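From: Flora Farquharson
To: clolora-data
Date: 2022-09-05
Subject: Re: table clearing set, count and labels

Lorna Lamont wrote:

> We have 1958 episodes in the Fusik store. Do we stop at 2330 as planned? And does a cup held by both arms get its own label?

Keep going to 2330. The last 200 should all use the foil tray, which is where the policy does worst.

Yes to the label – call it "two-arm hold". Mark it from first contact by the second gripper until either one lets go. Paper goes under "soft item" even when it's balled up.

Please also change the starting layout every 10 episodes. The Jiltia batch from April hardly varied and we had to drop most of it.

Cup, crumpled paper and foil tray, both arms: 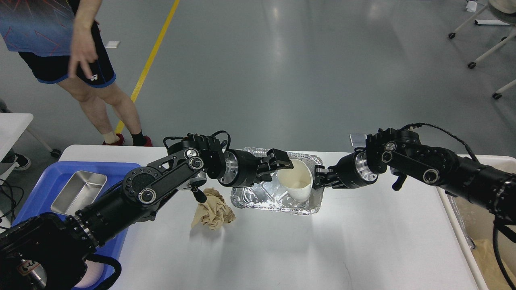
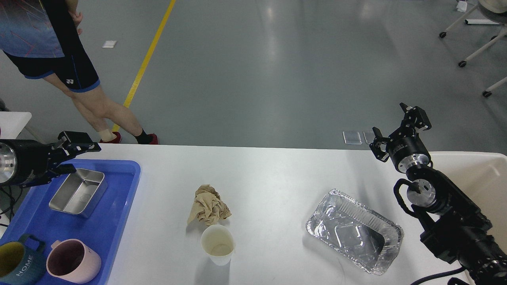
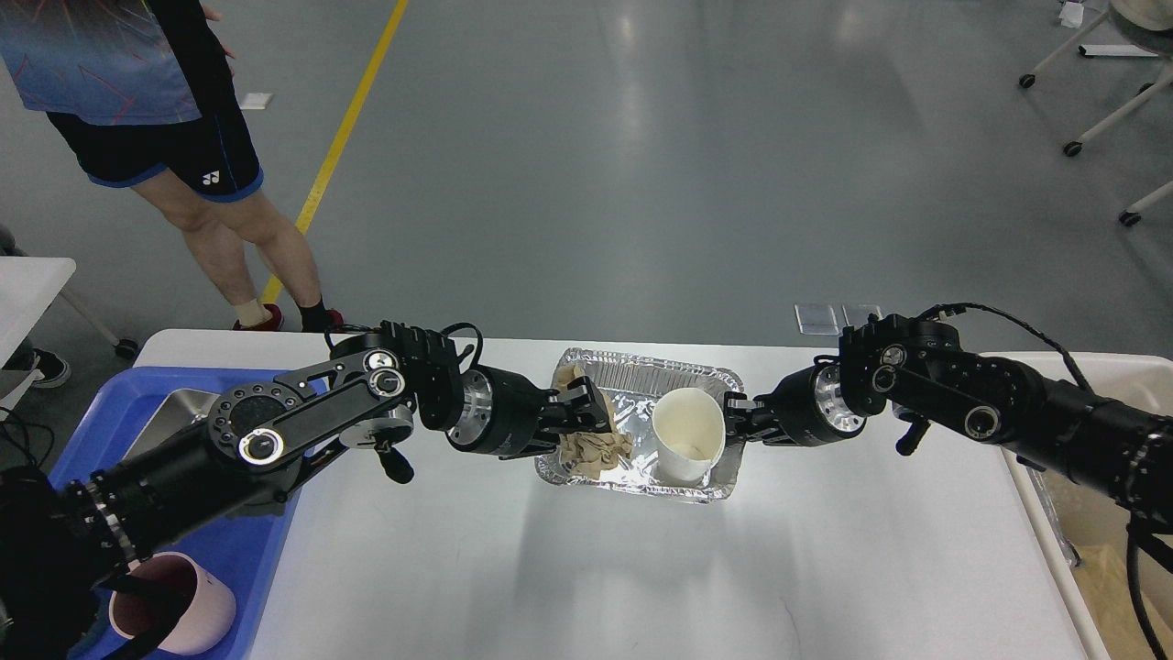 Failed tries stay in, with the fail flag set. Don't trim them. Nyaga reads the flag on import, so there is no need for a separate folder.

Flora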